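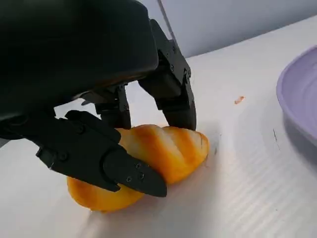
Brillari cell

The Brillari cell is a tabletop robot workstation used at the Drernstead site of Zemidwood for teaching a multi-fingered hand to move small, light, awkwardly shaped things onto plates and shallow dishes. It consists of one arm, one black three-fingered hand with a camera near the wrist, a white table, and a changing stock of props, most of them play food and tableware. Among people who work with robot hands the cell is best known for its upkeep routine, a wonderfully thorough set of checks called the Economou round, which has been copied by several other workshops in the area.

Background

The cell was put together from parts of two older stations, and for its first months it was used mainly for stacking blocks. Blocks turned out to be too easy on the hand. They have flat sides, they don't roll, and a finger that has drifted out of line can still pick one up without trouble. Food shapes are far more revealing! A pastry is lumpy, curved and uneven from end to end, so even a small fault in one finger shows up as a bad grip. The switch to food props made the cell a better teacher and a much better fault finder.

Hand

Each finger is a chain of stiff links joined by hinges and driven from the palm housing. The links are held with socket-head screws, and most of them can be reached without taking the hand off the arm. This is a lovely piece of design, and anyone who has had to strip a whole wrist to get at one loose screw will see why the crew is fond of it.

The fingertip pads are treated as wear parts. A pad is changed after 50 hours of gripping, or sooner if its surface has gone smooth. The old pad comes away once its screw is out, the seat is wiped with a dry cloth, and the new pad is pressed home before the screw goes back in. Pads are always changed as a full set. A new pad beside two worn ones pulls the object sideways as the grip closes, and the effect is easy to mistake for a software problem — more than one long evening at Drernstead has been lost that way.

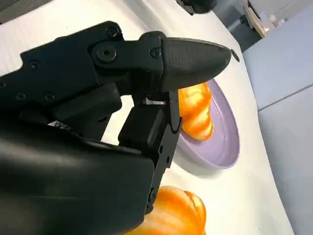
Fingertip pad and joint screws of the hand, with a lavender plate behind.

Economou round

The round is done each morning before the arm is powered for work, and again after any collision. It takes some 20 minutes. The steps have been the same from the start, apart from the cable check, which was added later.

With the power off, every finger is moved by hand through its full travel. The person doing the check feels for grit, a notch or a soft spot, and listens as well. A healthy joint is nearly silent. A dry one gives a faint tick at the same point on each pass, and experienced hands can often name the joint from the sound alone.

The screws come next, starting at the base joint of each finger and working out toward the tip. Each is tested with a hex key held short, so that only light force reaches the head. A screw that turns is taken out fully, cleaned, given fresh thread lock and refitted. Tightening it in place is not allowed. The pivot screws at the large joints are the exception to the general method, as they also set how freely the finger swings. They are turned in very small steps, with the finger moved after each one.

The cable check covers the run from the wrist down the arm. The cable must hang with enough slack for a full turn of the wrist and must never touch a finger.

Power is then switched on and the hand is opened and closed 11 times in the air. The fingers should start together and stop together. If one lags, the zero point of that finger is set again and the count begins over.

Grip test

The last part of the round is the grip test, and it is the part visitors ask to see. A prop is set down on the bare table and the hand closes on it slowly from above, lifts it a short way and holds. The prop must not turn or slide. The test is done 3 times with the prop facing a different way each time, and the results go into the cell's logbook along with the age of the pads.
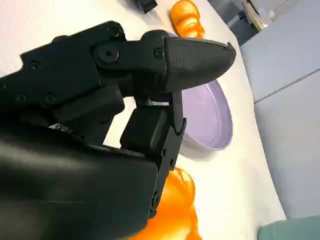 A failed test doesn't always point to the hand. The table has to be clean, as dust from the tabletop ends up on the pads and makes them slip. Props also wear. Shiny ones pick up a film from handling and are washed in warm water with a drop of dish soap every Tuesday, then left to air dry. Plates and dishes get the same treatment, and their spots on the table are changed often so that the arm doesn't simply learn one fixed path.

The wrist camera is checked last. Its lens is cleaned with a blower and a soft cloth, and a test view is compared with a saved one. If the fingers sit in a different part of the view than they should, either the camera mount has shifted or a finger zero is off. The mount is looked at first.

Common repairs

The most frequent repair is a stripped screw head, nearly always the result of a worn hex key. The keys are now replaced every January whether they look worn or not. Bent finger links are rare and are swapped whole. Straightening was tried early on and given up, as the links cracked at the hinge soon after.

Play in the base joint is the most serious fault seen so far. It calls for the palm housing to be opened, a job for two people and a clean bench, and the full round is repeated twice before the hand goes back to work.

See also

Fingertip pad
Thread-locking compound
Wrist camera calibration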